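허텀스테드 공대 동아리의 '성공률 100%', 빠진 숫자가 있다
판데이 학생 자동화 경연, 올해도 심사는 화면 안에서 끝났다

[베스테드] 허텀스테드(Hutumstead) 공대 로봇 동아리가 판데이(Pandey) 학생 자동화 경연 본선에서 손잡이 조작 과제 성공률 100%를 발표했다. 베스테드(Vesstead) 시민회관에서 열린 발표회에서 동아리는 로봇 팔이 지정된 손잡이를 찾아가 집고, 주어진 눈금까지 돌리는 과제를 모두 해냈다고 밝혔다. 학교 홈페이지에는 그날 저녁 '완벽한 로봇'이라는 제목의 소식이 올라왔다.

완벽하다는 말은 조금 아껴 두는 편이 좋겠다. 과제는 처음부터 끝까지 엔디츠(Enditz)라는 시뮬레이션 프로그램 안에서 진행됐다. 로봇 팔도, 손잡이도, 탁자도 컴퓨터가 그린 것이다. 동아리가 이 사실을 숨긴 적은 없다. 발표 자료 둘째 장에 적혀 있다. 다만 학교 소식에는 '시뮬레이션'이라는 단어가 나오지 않는다.
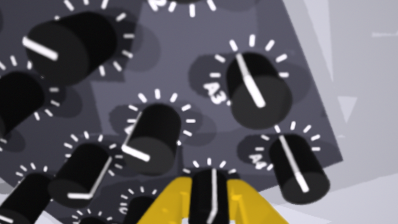 시뮬레이션 화면 속 조작판과 노란 집게. 오른쪽으로 A3, A4 표기가 보인다.

학생들이 맡은 과제의 규칙은 단순하다. 프로그램이 손잡이 이름과 목표 눈금을 알려 주면 팔이 해당 위치로 이동한다. 집게가 손잡이를 잡고 돌린 뒤 놓으면 한 번의 시도가 끝난다. 이웃한 손잡이를 건드려 돌려놓으면 감점이고, 목표 눈금에서 정해진 오차를 벗어나면 실패다. 손잡이가 촘촘히 서 있어서 집게가 들어갈 틈을 찾는 일이 까다롭다는 것이 동아리의 설명이다. 이 설명에는 고개가 끄덕여진다. 좁은 곳에 집게를 넣는 문제는 공장에서도 골칫거리다.

점수는 프로그램이 매긴다. 심사위원은 그 점수표와 학생들의 발표를 보고 순위를 정한다. 시도 하나하나를 재생해 보는 절차는 규정에 없고, 본선 당일에 심사위원이 직접 목표 눈금을 바꿔 보는 순서도 없었다. 본지가 경연 사무국에 이유를 묻자 시간이 부족했다는 답이 돌아왔다. 축사와 기념 촬영은 예정대로 진행됐다.

분모에서 사라진 385회

동아리가 배포한 자료에 따르면 학생들은 본선 전까지 2,000회의 시도를 돌렸다. 그중 385회는 '초기화 오류'로 분류돼 집계에서 빠졌다. 발표된 100%는 나머지 시도만 가지고 계산한 값이다. 빠진 시도까지 분모에 넣으면 숫자는 당연히 내려간다.

무엇을 초기화 오류로 볼 것인지는 자료에 정의돼 있지 않다. 손잡이가 엉뚱한 각도에서 시작한 경우라고만 쓰여 있는데, 어디까지가 엉뚱한 각도인지 기준이 없다. 로봇이 움직이기 전에 걸러 냈는지, 결과를 본 다음에 걸러 냈는지도 알 수 없다. 앞의 경우라면 흔한 자료 정리이고 뒤의 경우라면 이야기가 많이 달라진다. 동아리는 본지 질의에 "로그를 정리해 공개하겠다"고 답했으나 공개 시점은 밝히지 않았다.

학생들만 탓할 일은 아니다. 경연 규정에 제외 기준이 없기 때문이다. 규정집은 점수 계산식에 한 쪽을 통째로 쓰면서도 어떤 시도를 뺄 수 있는지는 참가팀의 '양식 있는 판단'에 맡겼다. 참가팀이 스스로 채점 대상을 고르는 시험에서 만점이 나왔다고 놀랄 이유는 없다.

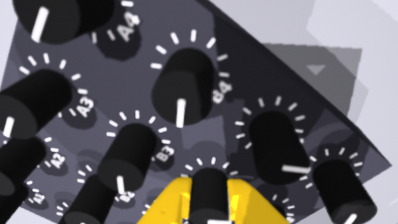

실물 손잡이를 한 번이라도 돌려 본 다음에 성공률을 말해 달라는 주문이 발표회 질의 시간에 나왔다. 손잡이마다 뻑뻑한 정도가 다르고 같은 손잡이도 쓰다 보면 헐거워지는데 그런 차이를 프로그램에 넣었느냐는 질문이 뒤따랐다. 동아리는 마찰값을 모든 손잡이에 똑같이 적용했다고 답했고, 사회자가 다음 팀을 불렀다.

그 짧은 답변이 이날 발표회에서 가장 쓸모 있는 정보였다. 모든 손잡이가 똑같은 힘으로 돌아간다면 팔은 힘을 조절하는 법을 배울 필요가 없다. 위치만 맞히면 된다. 위치를 맞히는 것도 어려운 문제이지만, 학교 소식이 쓴 대로 '산업 현장에 바로 투입할 수 있는 손끝 감각'이라고 부르기는 곤란하다. 손끝 감각에 해당하는 부분은 애초에 과제에서 빠져 있었다.

조명도 마찬가지다. 화면 속 조작판에는 그림자가 여러 겹 드리워져 있고, 동아리는 이를 '현실적인 조명 조건'이라고 소개했다. 그림자의 방향과 세기를 시도마다 바꾸었느냐고 묻자 그렇게 하지는 않았다고 했다. 늘 같은 자리에 지는 그림자라면 프로그램은 그것을 무늬처럼 외워 버릴 수 있다. 외웠다는 증거는 없다. 외우지 않았다는 증거도 자료에는 없다.

탁자 하나, 팔 하나

과제가 벌어지는 가상의 방은 소박하다. 나무 널 바닥에 회색 탁자가 있고, 연두색 받침판 위에 노란 팔이 올라가 있다. 팔 앞에는 검은 트레이가 놓였다. 탁자의 나머지 공간은 비어 있다. 전선도, 공구도, 누가 마시다 둔 컵도 없다. 실험실을 써 본 사람이라면 부러워할 만한 탁자다.

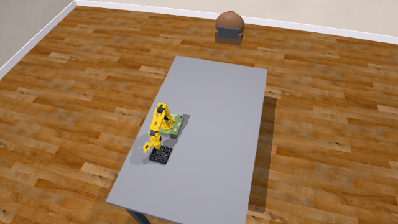
4주의 준비, 실물은 언제

동아리는 6월에 과제를 받아 4주 동안 준비했다고 한다. 짧은 기간이다. 학과 시험과 겹친 데다 학교가 빌려준 컴퓨터가 넉넉하지 않아 밤에 순서를 정해 돌렸다는 이야기도 자료 뒷부분에 실려 있다. 이 대목을 읽으면 학생들이 게으르지 않았다는 것은 분명하다. 집게가 들어가는 방향을 여러 차례 고친 기록, 이웃 손잡이를 건드린 실패 장면을 모아 원인별로 나눈 표는 꼼꼼하다. 발표 시간에는 이 표가 한 번도 화면에 나오지 않았다. 대신 성공 장면을 이어 붙인 영상이 음악과 함께 나왔다.

실물 팔로 옮길 계획을 묻자 동아리는 다음 학기에 검토하겠다고 했다. 학교 측은 장비 구입 예산이 잡혀 있는지에 대해 확인해 주지 않았다. 경연 사무국은 실물 부문 신설을 '장기 과제'로 두고 있다고 밝혔다. 지난번 경연 안내서에도 같은 표현이 있었다.

시뮬레이션으로 먼저 연습하는 방식 자체를 나무랄 생각은 없다. 장비가 부서질 걱정이 없고, 밤새 돌려도 되고, 여러 학생이 같은 조건에서 실험할 수 있다. 교육용으로는 장점이 많다. 문제는 연습장의 점수를 현장의 점수처럼 내거는 관행이다. 허텀스테드 공대의 소식만 그런 것도 아니어서, 이날 발표한 다른 팀들의 현수막에도 '현장 적용', '상용화' 같은 말이 큼직하게 인쇄돼 있었다.

후원사인 엔디츠의 역할도 따져 볼 만하다. 과제를 만든 것도, 프로그램을 제공한 것도, 채점 도구를 납품한 것도 엔디츠다. 사무국은 후원사가 심사에 관여하지 않는다고 강조한다. 심사위원 명단에 엔디츠 직원은 없다. 그러나 심사위원이 보는 점수표는 엔디츠의 도구가 뽑아낸 것이고, 그 도구가 눈금 오차를 어떻게 재는지는 참가팀도 문서로만 안다. 본지는 측정 방식의 세부 내용을 요청했으나 영업상 공개할 수 없다는 답을 받았다.

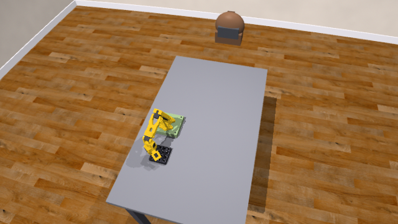

최종 수정: 2018-08-31 (동아리 답변 추가)

기사가 나간 뒤 허텀스테드 공대 로봇 동아리가 추가 답변을 보내왔다. 집계에서 뺀 시도는 대부분 팔이 움직이기 전에 걸러 냈으며, 일부는 실행 도중 프로그램이 멈춘 경우라는 내용이다. 도중에 멈춘 시도가 몇 회인지, 멈추기 직전에 집게가 손잡이를 잡고 있었는지는 답변에 들어 있지 않았다. 동아리는 로그를 다시 분류하고 있다고 덧붙였다.

학교 홈페이지의 소식은 제목이 '완벽한 로봇'에서 '가상 환경에서 완벽한 로봇'으로 바뀌었다. 본문의 '손끝 감각'이라는 표현은 그대로다.

경연 사무국은 다음 규정집에 시도 제외 기준을 넣을지 논의하겠다고 알려 왔다. 논의 일정은 정해지지 않았다. 본선 순위에 대해서는 현행 규정에 따라 확정된 결과이므로 바꿀 계획이 없다고 했다. 본지는 동아리의 로그가 공개되면 제외된 시도의 분류 내역을 확인해 후속 기사로 전할 예정이다.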